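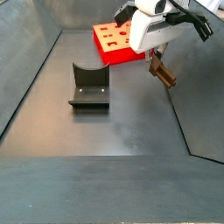

Red sorting block and curved holder in the gray enclosure, gripper above.

26 April 2020
Badge export from the personnel database, third pass

Goal for this entry: get the Soler export to write one record per active badge, with no duplicates, and have the Arness print queue accept the file without hand edits.

Started from a fresh dump of the personnel table, 1578 rows. Abilio's import script reads it fine now that the encoding is set to UTF-8 on both ends. Before that, Lâm's family name came through as two junk characters and the print template dropped the whole line. Checked his record and Covadonga's by eye in the preview. Both correct.

Duplicates: 18 people have two rows. All of them changed department after the October reorganization, and the old row was never closed. The export picks whichever row comes first, so some badges would carry the old cost center. Changed the query to sort by start date, descending, and keep the first row per employee number. Reran. No duplicates by employee number.

Did not touch the source table. Inmaculada owns it and wants the open rows closed by hand on her side. List sent to her.

Photos: the template expects the file name to match the employee number padded to 9 digits. The old export wrote the number without leading zeros, so the lookup failed and the card got the gray placeholder. Padding is now done in the export. Nearly 200 records still have no photo file under any name. Those are held out of the batch and written to a separate reject file, with employee number and department only.

Queue: Arness takes the file but logs a warning on the expiry field. It wants year first. Ours is day first. Bonifacio says the warning is harmless and the date prints as sent. I would still like to fix it, as the door controller reads the same field and I have not checked what it does with a day above 12.

Test print: one sheet, plain paper, no card stock used. Text block sits slightly low against the template outline. Barcode reads with the hand scanner. Left the offset alone until we try real cards.

Open:
- expiry format, ask Abilio where the conversion should live
- reject file needs a header row
- contractor records come from Cininby, not in this dump, mapping not started
- confirm with Ella which department codes print on the back

Script is in the shared folder under export, previous version kept next to it.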